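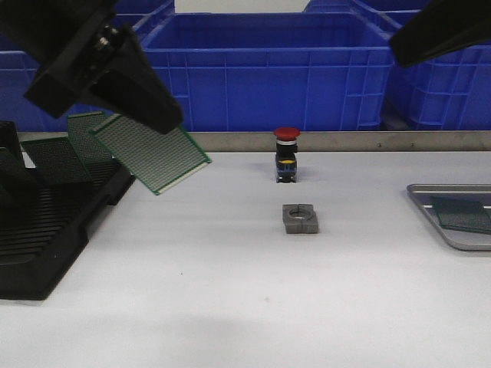

tkatayama wrote:
We are collecting teleop demonstrations for a board handling policy and I would like opinions on how to treat the slot rack before I commit to another round. Two arms, fixed camera, 30 Hz, 72 episodes kept so far. The task is perfboard transfer between the rack and the metal tray, left arm on the rack side, right arm on the tray side. The trained policy gets the board over the rack reliably and then misses the groove by one slot or jams on a ridge. My suspicion is the tilt. With the board hanging at a steep angle from the fingertip like that, the lower corner is well away from where the gripper pose says the board is, and the grip point is different in every episode. Would you constrain the grasp during collection, or leave the variation in and collect more?

mahtab_a wrote:
Constrain it. We did a similar job on the Sereo cell and the operators each had their own way of pinching the board. The loss curve looked fine and the insertions were useless. We wrote a one-page grasp rule (long edge, middle third, board plane in line with the fingers), threw out everything that broke it, and 43 clean episodes beat the whole previous set.

E_Rainer wrote:
I disagree with that as general advice. If every demonstration has the board straight in the fingers, the policy has never seen a crooked one, and the first time it slips in the grip you are out of distribution with no recovery data. Keep the tilted grasps. What you need is the correction: operator notices the angle, touches the corner to the ridge, rotates, then inserts. Record that whole motion and do not trim it.

mahtab_a wrote:
Recovery data is a separate collection with its own label. Mixing it in at the start teaches the policy to do the wiggle every time. I have watched a policy tap the ridge twice with a perfectly aligned board.

E_Rainer wrote:
That depends on the ratio. One in five did not do that for us.

eskola wrote:
Before arguing about grasp, check the view. Dark boards in a black rack are about the worst contrast you could pick. From one fixed camera I would not expect the network to tell which groove is free. Do you have a wrist camera in the observation, or only the fixed one?

Also, is the e-stop button with the gray block a distractor or a second task? If it is in the same place in all the episodes, it will be used as a landmark. Ours learned the position of a tape roll and fell apart when the roll was put in a drawer.

tkatayama wrote:
Fixed one only for this set. Wrist view is wired but the timestamps drift, so I left it out.

The button and block belong to a second task on the same bench (seat the button in the block). They stay out for both tasks on purpose, so the language instruction has to mean something. I did not move them between episodes, though. Point taken.

eskola wrote:
Then move them. And fix the timestamps before you collect anything else. An insertion with no close view is going to be a guess however many you record.

ayane.e wrote:
Agree with eskola on the wrist view. On the labeling side: log the starting slot and the number of boards already in the rack as metadata for each episode. We did not do this on Wesasero and had to go back through 1,000 clips by hand in February. Occupancy changes the approach path more than people expect, the operator comes in steeper when there is a neighbor leaning into the gap.

tkatayama wrote:
Occupancy is not logged at the moment. I can add it to the reset form.

Plan for the next round: drift fixed first, wrist view in, button and block shuffled at each reset, grasp rule per Mahtab for the main set, and a separate batch of crooked grasps with full correction, tagged. I will train with and without the tagged batch.

E_Rainer wrote:
Fine by me. Use the same seeds for both runs and post the insertion rate per slot, the average hides the end slots.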